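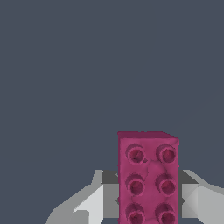 3.2 Route choice among day walkers

The walking trail between Bukow and the old quarry at Matić was laid out in 1958 and has been described in print far more often than it has been walked. The regional guide promises a gentle loop with views of the river. The river is visible from one bench, provided the walker stands on it. We mention this because visitor expectations, as Yordanov and Perić argue, are formed mostly at home and then defended stubbornly on site.

We interviewed walkers at the Zederico parking lot during May, stopping them as they came off the trail. Most were tired and willing to talk, and a few were lost and very willing to talk. Around 2000 people use the lot in that month, according to the parking meter, which also counts anyone who feeds it twice.

Three kinds of route choice came up again and again. Some walkers followed the painted marks. Others followed a phone, including across a field that belongs to a farmer with strong views on phones. The largest group followed whoever was in front of them. Radonjić found the same habit on coastal paths and called it "borrowed confidence," a term we keep here since our own attempts at a better one were voted down by two of the authors.
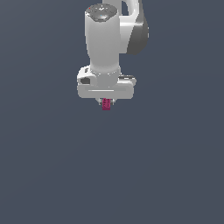 Figure 5. White robotic arm against a plain slate blue-gray background (computer rendering).

Signs had less effect than the local council had hoped. The new board at the chapel turn lists the distance to Matić in kilometers and the distance to the café in minutes, and walkers remembered only the second. Trajkovski reports a similar result for hill villages, where the word "waterfall" on a sign doubled foot traffic even in a dry summer. We did not test waterfalls - Bukow does not have one - but we would expect the same.

Repeat visitors behaved differently. They ignored the loop, walked straight to the quarry and came back the same way, and rated the trail higher than first-time visitors did. Đorđević takes such ratings as a sign of attachment to place. Our interviews suggest that parking in the shade also helps, a factor taken up in Section 4 along with the matter of the goats.

14 shares · 2 comments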